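Winter bedding and coat drive -- where we're at

Quick one this month, am typing this between loads. The drive is on again and the upstairs bedroom at Rosik House is the sorting room, same as last year. Bags come in the side door, go up, get tipped out on the bed, sorted, folded, back down. 246 pieces logged so far, we finished on 286 last January so not bad at all for October 2018.

Still short of kids' gloves. And pillowcases, always pillowcases. Plenty of scarves thank you, no more scarves!

Folding -- please do it on the bed, not the floor. Dark fleecy stuff picks up every bit of lint going and then somebody has to sit there with the roller. Smooth the bedspread first, lay the thing flat, sleeves in, fold in half and half again. Anything with a hole goes in the mending bag by the door, even a tiny one.

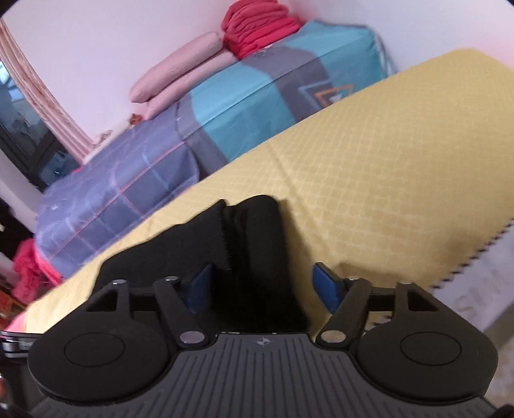

Black items get their own pile this time. Last year they went in with the whites and Fiachra Dolan spent an evening picking fuzz off 49 pillowcases. He has asked me to mention this. Twice.

Bedspreads and blankets: fold in thirds the long way, then roll. They stack beter in the Jetel crates that way and the lids close. Label on the short end please.

Drop-off hours are the same, 2 to 6. If the side door is locked ring the bell and wait, it's a long way down the stairs. Cormac Ó Dálaigh has the van for pickups -- leave a note in his box with your adress and how many bags.

Mending night is still to be fixed, more next issue.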